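Progress update on the chores work, November

Hi all, quick one from the Flirnusow side, and I'll try to keep it shorter than the last one (sorry about that!). We spent most of this stretch in simulation, getting the arm to deal with kitchen surfaces and the Cosgrove shelf tasks before we let it near anything we'd have to pay for.
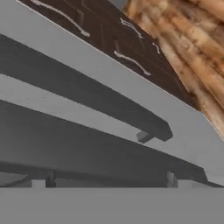 We ran 1478 attempts in all, and 282 of them finished the whole chore with no help. I know, I know, that's not a number you put on a poster. But when we started, it couldn't get through a full chore even once, so I'm pretty happy! Reaching is mostly fine now. Letting go is still the headache: it hangs on too long, or drops things a bit early, and then the next step is a mess.

The Jornora planner went in halfway through and helped a lot with the approach angles. It's slow, though. A simple put-away takes about 12 minutes of computing on the old machine, and I could do the same job by hand while my coffee's still hot. We'd like to move that over to Skeveo (the line's already in the budget, so no new ask).

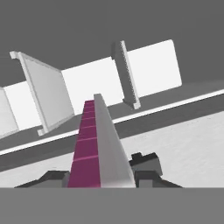 Dede Yakubu read a draft of this and wrote back that she'd hold off on promising anything for the shop floor until the release problem is fixed, and that she'd rather see 10 clean put-aways in a row than another big batch of mixed results. Fair enough. I've made that the next target, and I've pushed the laundry folding back to make room for it.

Still open: the timing logs need cleaning up, and I owe you the updated spending sheet.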